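Second Balcony, Row G
2019-04-26

I have now seen 14 plays since the first of the year, which sounds like culture until you learn that I bought the subscription while trying to get out of a phone call. The woman from the Beaudoin was very nice and I am very weak. For $214 I got a seat behind a pillar and a tote bag.

The pillar and I have worked things out. If I lean left I lose the door, and if I lean right I lose the sofa, so before the lights go down I try to guess which one the playwright cares about more. It's usually the sofa. During the family drama in February I leaned wrong for the whole first act and missed a death.

The Beaudoin holds 760 people, and on a wet night in April I would say most of them have brought cough drops. They unwrap them slowly, out of respect.

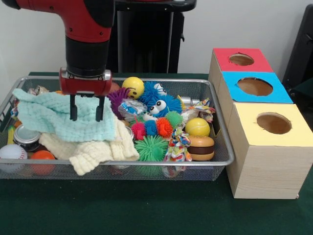 Last week's show was Fekurier, a new two-act piece about a mail carrier in a town that is never named, possibly because the town asked. Act one is terrific. The carrier has a letter she doesn't want to deliver, and she talks to every dog on the route about it, and the dogs are all played by one man in a gray sweater who I would happily watch read a lease. Then comes intermission, then act two, in which the letter gets opened and everybody explains what it meant. I liked it better sealed.

The set did a lot with a little: three doors, a mailbox, one long bench. I saw two of the doors.

I do want to put in a word for the Drirkari, the little company over the tire shop on Prirel Street. Folding chairs, no pillars, tickets for $14, and you can hear the air compressor if somebody downstairs gets a flat during a monologue. Their ghost story last month had four actors and a ladder and scared me badly enough that I took the long way to the car — well lit, past the bank. The ladder got its own bow.

My renewal form for the Beaudoin came yesterday. It offers me the same seat, "as a valued patron," at a slightly higher price. I've put it on the fridge under the dentist magnet, where I can lean either way and still see it.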